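Hukasora Community Kitchen Recipe and Yield Records
Data card, second release
July 7, 2024

Summary

This data set contains standardized recipe records from the Hukasora community kitchens, together with the yields measured when each recipe was cooked at full batch size. It was compiled so that menu planners could compare planned portions with the portions served. The release holds 577 recipe records drawn from 23 kitchens. A smaller table of 264 substitution notes accompanies the main table and is linked to it by recipe number.

The data set was prepared under the direction of Yoshinori Aoki. Questions concerning individual records should be sent to the records desk, with the recipe number in the subject line.

Contents

The main table is supplied as a comma-separated file, encoded in UTF-8. Each row describes one recipe at one batch size. Where a kitchen cooks the same dish at two batch sizes, the dish appears in two rows under the same recipe number and is told apart by the batch field.

recipe_id: five-character code assigned on entry
kitchen: short name of the contributing kitchen
dish_name: name as printed on the kitchen's own card
course: soup, main, side, sweet or bread
batch: planned number of portions
raw_weight: total weight of ingredients before cooking, in grams
cooked_weight: total weight after cooking, in grams
portion_size: weight of one portion as served, in grams
vessel: serving vessel, chosen from the vessel list
notes: free text, left as written by the kitchen

Blank cells mean that no value was recorded. A zero is a true zero and should be read as such.

Serving vessels

Portion sizes depend heavily on the vessel in use. A ladle of soup poured into a shallow bowl is judged differently by the server than the same ladle in a deep one, and early records that gave only "one bowl" could not be compared across kitchens. The vessel list was therefore introduced, and every record in this release has been coded against it. Entries on the list give the vessel type, the filled weight of water to the rim, and the filled weight to the usual serving line. Color is recorded as a plain word and carries no meaning for volume. 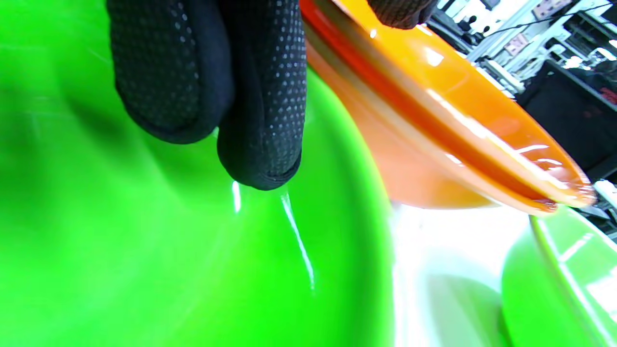 Lime-green plastic bowl.

Kitchens that replace their tableware are asked to submit new water weights before sending further records. Records made with unlisted vessels are held back until the list has been updated.

Collection

Recipes were copied from kitchen cards by staff of the contributing kitchens and entered through the Purkov form. Weights were taken on bench scales checked against a reference weight at the start of each cooking day. Liquids were weighed, never measured by volume, including oil and vinegar. Where a card called for "a handful" or "to taste," the cook weighed the amount used on the day and entered that figure, with the original wording kept in the notes field.

Cooked weights were taken with the dish in its pan and the weight of the pan subtracted. For baked goods, the weight was taken after cooling.

Known limits

The Fukuda kitchen joined in October, after the first release had closed, and its records cover winter dishes only. Averages by season should be treated with care for this reason.

Bread records are thin. Roughly half of them come from a single kitchen, and that kitchen uses a wetter dough than the others.

Dish names have not been standardized. "Barley soup," "soup, barley" and "barley broth" may or may not refer to similar dishes, and users are advised to compare ingredients before grouping them.

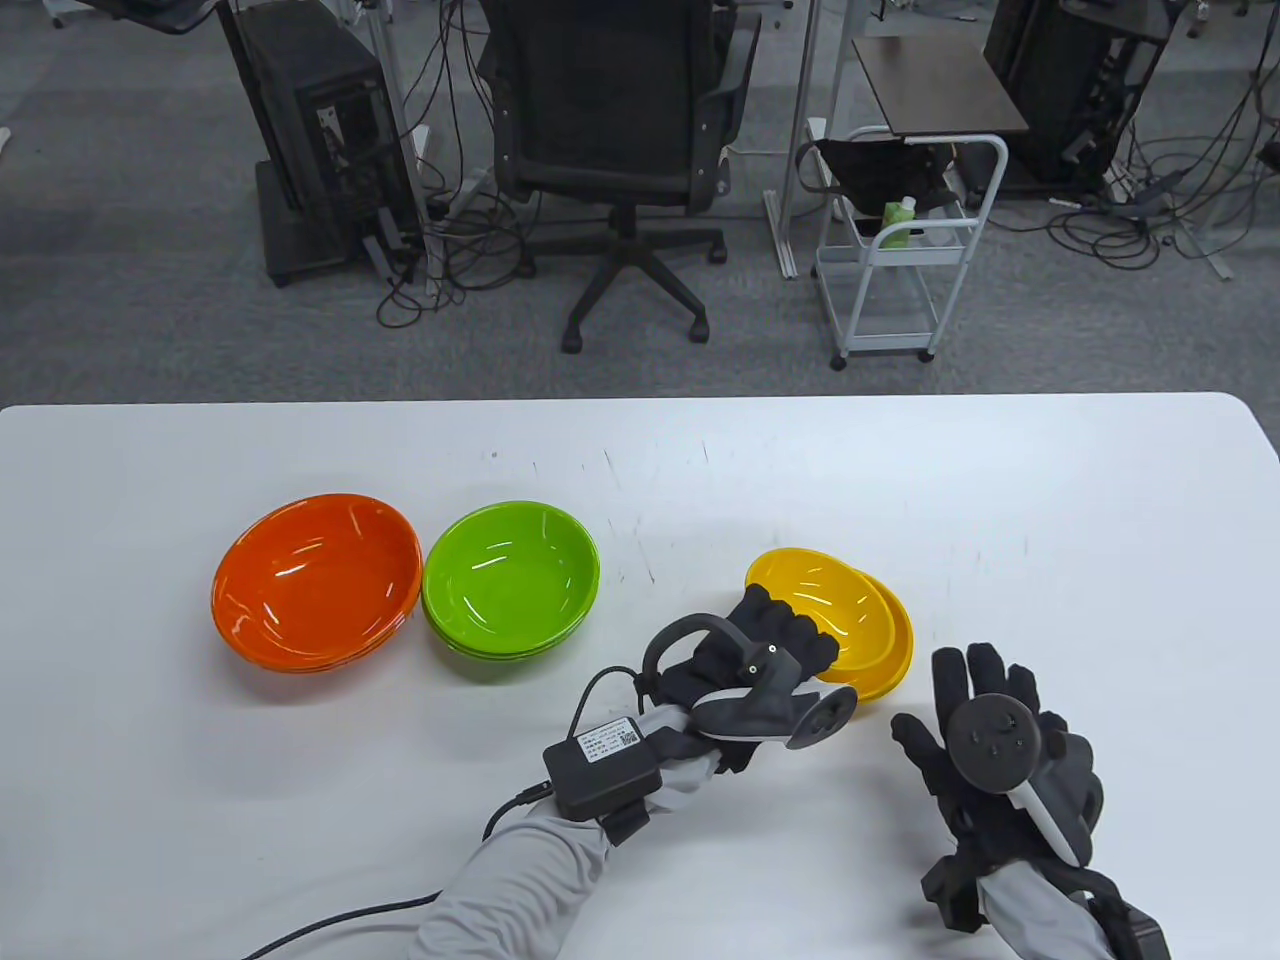

The portion_size field reflects the weight intended by the kitchen at the time of serving. Second helpings are not recorded, and neither is food returned uneaten. The data cannot be used to estimate what any person ate.

Allergen information has been removed from this release. The kitchens' own cards remain the only authority on allergens, and the substitution notes must not be used to prepare food for persons with allergies.

Changes since the first release

The vessel field replaces the former bowl_or_plate field.
Weights given in ounces have been converted to grams and rounded to the nearest whole gram.
Duplicate rows from the Prarnix kitchen have been merged.
The course value "dessert" has been changed to "sweet" throughout.

Use and credit

The records may be copied, adapted and shared for any noncommercial purpose, provided that the Hukasora community kitchens are credited. Kitchens wishing to print recipes for sale should request written permission from the records desk. Corrections are welcome and will be listed by recipe number in the next release.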